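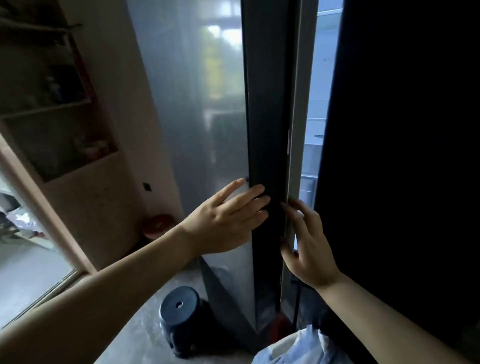

Refrigerator door gaskets, a thread. Most of the "my fridge is dying" messages I get are about a strip of molded vinyl with a magnet in it. Check the strip before you price a compressor.

1/ The gasket has two jobs: hold itself shut by magnet and block air through the bulb, the hollow part that squashes when the door closes. They fail separately. A door can stick fine and still leak at the bottom corner on the hinge side.

2/ Signs of a leak: frost in one corner of the back wall, a compressor that hardly rests, beads of water on the cabinet face near the door edge, a top shelf that runs warmer than the dial says. One sign means little. Two together and I start looking at the seal.

3/ Paper test. Close the door on a strip of ordinary printer paper and pull straight out. You want steady drag. Go all the way around. I do 16 positions on a tall single door and write each one down as firm, weak or none.

4/ Do the hinge side too. People skip it because it is awkward to reach. On mine the latch side was firm top to bottom and the three weak spots were all on the hinge side.

5/ Flashlight test, if you prefer. Flashlight inside, switched on, pointing at the seal, door closed, kitchen dark. Works on white gaskets. On black or dark gray ones you see very little and will conclude the seal is perfect.

6/ Before buying anything, clean it. Warm water, a drop of dish soap, soft toothbrush, into the folds. Then the cabinet face where the gasket lands. Jam is a very effective spacer. Dry both surfaces fully and repeat the paper test the next morning.

7/ No bleach and no solvent cleaners on vinyl. It goes stiff and then it cracks at the corners. Vinegar I would also leave alone, although Valdis Ozoliņš uses it on everything and reports no trouble so far.

8/ Opening and closing. Hold the door by its rim or the handle, never by the gasket. Pulling on the lip drags it out of its channel a little at a time. If yours has a wave along one side at hand height, that is how it got there.

9/ If the gasket is clean and still wavy: hair dryer on low, keep it moving, warm the section until it is pliable, shape it with your fingers, close the door and leave it for a few hours. Worked on two of my three weak spots.

10/ The third was a sagging door. Look at the gap between door and cabinet from above. If it tapers, loosen the top hinge screws half a turn, have someone lift the free edge of the door, retighten. Empty the door bins first. Full bins will pull it straight back down.

11/ Leveling. Front feet slightly higher than the rear so the door wants to fall shut from half open. Two turns of each front foot did it here. On a concrete floor do not assume anything, mine drops toward the wall and I had to pack one rear corner.

12/ Replacement, if it comes to that. Get the model number from the plate inside the cabinet, usually low on the side wall behind a drawer. Measure the old gasket channel to channel, not lip to lip. Order no. 379 from Soleck came with the wrong profile because I measured the lip.

13/ The new one arrives folded and looks ruined. Lay it flat in a warm room overnight or put it in a tub of hot water. Fit the four corners first, then work along the sides. If you start at one corner and go around you will have slack left over at the end.

14/ Someone will ask about petroleum jelly. A very thin film on the hinge side only, where the gasket rubs as it swings. On the latch side it collects crumbs.

15/ Elīna Pärn asked whether a door left open while loading groceries matters. Less than people think. Air holds little heat compared with the food. A leak that runs day and night is the bigger item on the bill.

16/ Current state: every position firm except one at the bottom hinge corner, which is weak. I will test again in February when the kitchen is colder and the vinyl is stiffer.

Correction to 9: low heat AND low fan if your dryer has separate switches. Thanks to Dennis Minja, who now has a shiny patch on his.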